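Notes on Collecting Demonstrations for the Marker Sorting Task

26 November 2024

The present post records the procedure adopted for the marker sorting task, which has now reached 214 accepted demonstrations. The first entries date from July, when the target stood at 200. It was later raised to 260 so that a separate portion could be held back for evaluation.

Both arms are driven by remote control. The operator moves a pair of leader handles, and the Tirnier control software passes each motion to the matching arm on the table. Recordings are stored in the Desuvel format and reviewed before they are accepted. A demonstration is rejected if an arm strikes the rim of a bin, if a marker is dropped outside its destination, or if the operator pauses long enough for the pause to become part of the lesson. The last of these has been the most common fault.

Markers are scattered by hand on both sides of the bins before each recording, and no fixed layout is used. In the early sessions the markers were set down too neatly, all pointing in much the same direction, and the policy trained on that data could not manage a marker lying at an angle. Those recordings were withdrawn from the training set and are kept under the label Corko for comparison only.

Operators are asked to observe the following points. Each arm should work its own half of the table. Only one arm should be above a bin at any time. The gripper should close along the barrel of the marker – never on the cap – and should open only once the marker is inside the bin. A failed grasp may be tried again within the same recording, as such recoveries have proved useful in training.

New operators complete 7 practice runs under the Dixit checklist before their work is counted. This requirement was introduced after several sessions had to be repeated in full, and it will remain in force until the present collection closes.
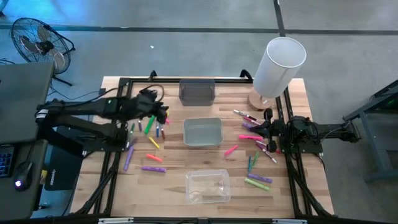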